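Wrist camera comparison, cloth pickup at the desk
Notebook entry, December, 14:20
Entered by Miłosz Duda

Purpose: to compare the Kerkmont and Lornberg wrist cameras at close range on soft goods. The target is the blue microfiber cloth. The fixed camera remains in its usual position and covers both monitors, the books and the desk seam. Its exposure was not changed between runs.

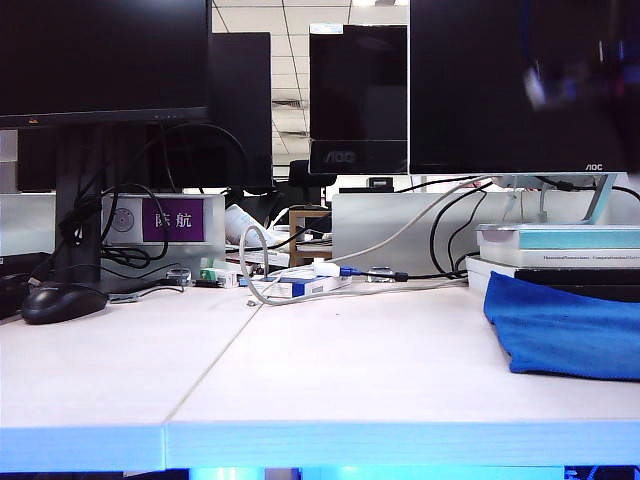

Close-range views

Wrist exposure was locked at 982 for both units. Gain was left at the Trullstead controller default of 18. The weave should remain readable at the distance where the approach routine hands over to grasping.

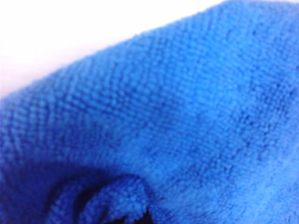
Wrist view, cloth. Raised rows readable at center and right; white surface at upper left.

Edge detection was assessed separately. The routine needs a fold or lip to aim for, and a blurred pile offers it very little. 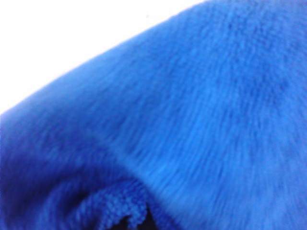 Wrist view, cloth. Pile blurred; looped edge sharp at bottom center.

Frame 231 is to be used as the reference for the edge threshold. The fixed view is retained for checking arm pose against the controller log.

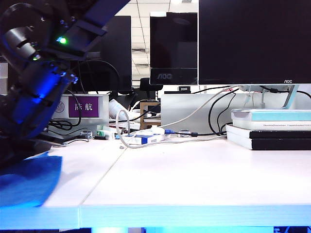

Open items

Repeat both runs with the Urbańczyk lens spacer fitted. Keep the log limit at 1000 frames per run. Record the handover distance by hand until the controller writes it to the log.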